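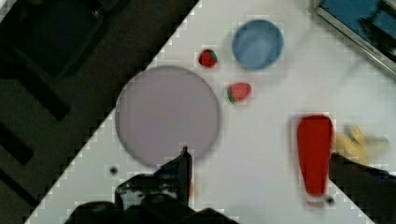
13 January 2025

League spreadsheet, continued. The Dalivthorpe walking football ladder now lives in one workbook instead of the five that Hòa Lý had been lovingly maintaining in parallel, each with its own idea of who beat Kirkegaard in the autumn.

State of play this morning: the Fixtures sheet is clean, the Table sheet is mostly formulas, and the Map sheet is a drawing of the county with shapes stuck on it. I inherited the drawing. I don't love it. It has Wimholm in the sea.

First job was postponed matches. The old way was to type P in the home score and leave the away score blank, and the table formula read the blank as zero and the P as whatever it fancied. Tulwood had a win out of this that they'd been quite pleased with. I've added a Status column with a drop-down (Played, Postponed, Void, Awarded) and the points formula now looks at that before it looks at any numbers. Blank status counts as not played. Efraín asked whether Void and Postponed need to be separate. They do, because a void match doesn't come back and a postponed one haunts the fixture list until March.

Took away two points from Tulwood accordingly. Have written to tell them. No reply yet.

Second job, tie-breaks. The rules say goal difference, then goals scored, then the result between the two teams, then "as the organisers see fit". I've done the first two with one helper column: points times 2000, plus goal difference, plus goals scored divided by something large. Ugly, but it sorts. Thoa would prefer a proper multi-level sort with the newer functions and she's right, except that the laptop in the clubhouse runs a version of Excel that predates them and shows #NAME? in every cell, which upset people last time.

Head-to-head I've left as a manual override. There's a column called Nudge. Put a small number in it and the team moves up. Yes, this can be abused. The column is visible to everyone and coloured a nasty orange, so at least it will be abused in public.

Found while testing: goal difference went wrong for teams with a negative one, by exactly enough to be hard to spot. My fault. I'd wrapped it in ABS months ago to make a chart look nicer and forgotten. Chart now looks worse and the table is right.

Macro notes, so I don't have to work this out again:

- The refresh button loops over the match shapes and colours them by result. It finds each one by name, so DON'T rename a shape. Ngân renamed one to "home of champions" and the whole thing stopped there with a message only a programmer could love. It now skips shapes it doesn't recognise and writes them to the Log sheet.
- Turn screen updating off at the start. Turn it back on at the end, including when it falls over. I had it only in the happy path, so an error left Excel looking frozen and me looking foolish.
- Run time was 80 seconds before and is 2 now. Nearly all of that was the screen redrawing itself after every shape.
- Grouped shapes don't turn up in the loop unless you go into the group. Ungrouped the lot for now.

The hyperlinks to the grounds are half done. Right-click on a shape gives you the link, left-click is meant to run the score pop-up, and Excel believes a shape can have one or the other. If both are set, the link wins. I've moved the links to the little labels beside the shapes. Hòa Âu tried it on a tablet, where nothing has a right-click and macros don't run at all, and reported that it was "a very nice picture of the county". Fair.

Sharing. The master copy stays in the shared folder and only Thoa and I edit it. Everyone else gets the read-only one. I know we said this in the autumn. Since then the folder has acquired "League FINAL", "League FINAL (2)" and "League use this one", and the last of those is older than the other two. I've moved all three into a folder called Old and will wait for the shouting.

To do:

Validation on the score cells, whole numbers only. Someone has entered 3.5.

Print area for the Table sheet. It currently prints the table on one page and a single empty column on the next.

Ask Efraín what "Awarded" should do to goal difference. The rules give a score for it, but the two copies of the rules give different scores.

Move Wimholm inland.

Later, same day: Tulwood have replied. They would like to see the formula.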